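Spent the afternoon at the Vaneck open day out in Gulcombe and I have so many thoughts, so bear with me, this is going to be a few posts.

First off, it was packed. The sign-in sheet was on line 229 when I got to it, and they'd only put out 14 chairs for the talk. I stood in the back next to the coffee and had zero regrets.

The Pirihi demo was the one everybody lined up for. Two arms, one table, a pile of fake flowers and some vases. I figured it'd be a gimmick but I stayed for 2 rounds — stems are such a mean thing to ask a robot to handle!

The guy next to me kept whispering "come on, come on" like it was a ballgame. Same, buddy.

Droswood had the booth by the door, mostly warehouse stuff. They said they've logged almost 1,000 hours on their sorter. Cool, but no flowers, so I only grabbed a sticker.

They're doing another one in May and I'm bringing my sister (she worked in a flower shop all through college and she's going to have opinions).
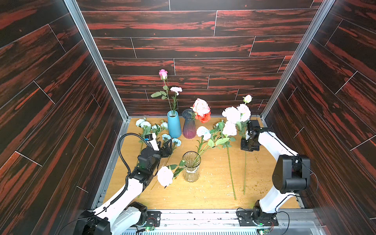 Do you have to sign up ahead of time for the May one?

Walk-ins are fine, just get there early if you want a chair for the talk.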